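Trovel brings back the Derkum low-top in two new colors

Alvarado, Mon 21 May — Hi everyone, Rima Nassar here from Trovel. I usually let the product pages do the talking, but I've been waiting to write this one since April, so you get me in person this time.

The Derkum is coming back! If you bought the first run you know how fast it went (we made 871 pairs and I still get emails from people who missed their size). This time we're making 2,176 pairs, in two colors. One is Slate with a cream sole, which is the one I've been wearing to the office. The other is Brick with a gum sole, and I'll admit I fought against it for weeks. Then the samples landed on my desk and I gave in by lunchtime.

The shape is the one you remember, low at the ankle with a slightly squared toe. What's different is mostly under your foot. Jarosław Jabłońska, our lead designer, went back and redid the insole so there's more cushion at the heel, and the tongue is padded now. So many of you wrote to us about that tongue! The laces are flat cotton, and every box has a second pair in the contrast color. Brick with cream laces looks great, by the way — Jarosław disagrees and wants that on record.

The upper is suede on both colors, with a leather heel tab. We tried a canvas version too, and I liked it, but it creased in a funny way across the toes and we dropped it. Maybe for summer next year.

Sizes run from women's 5 up to men's 13, half sizes included until you get to 12. They fit a little long. I'm normally between sizes and I went down.

We're also putting out a small run with the Plundora store, 351 pairs in Slate only, with a green lining and the store's name stitched inside the tongue. Those will be sold over the counter at Plundora and won't be on our site, so please don't write and ask me to hold a pair (I've already said no to my own brother).

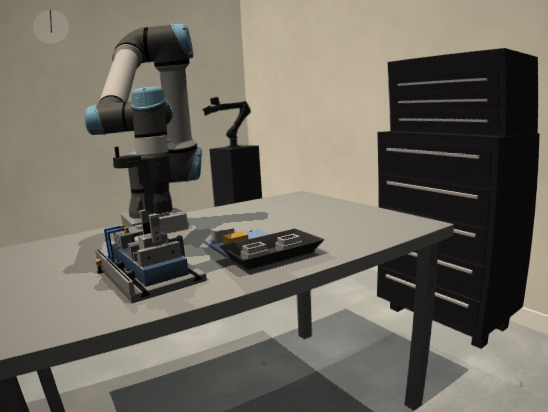
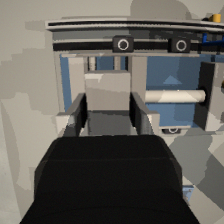

Both regular colors go up on the Trovel site this Friday at 10 in the morning, and the same day in our Alvarado shop. It's two pairs per customer for the first week. If you're on the mailing list you'll get the link an hour early, and you can still sign up until Thursday night.

Stores that would like to carry the Derkum can reach me through the wholesale page. Press samples are available in both colors, and Jarosław is happy to talk about the insole for as long as you'll let him.

Rima Nassar
Trovel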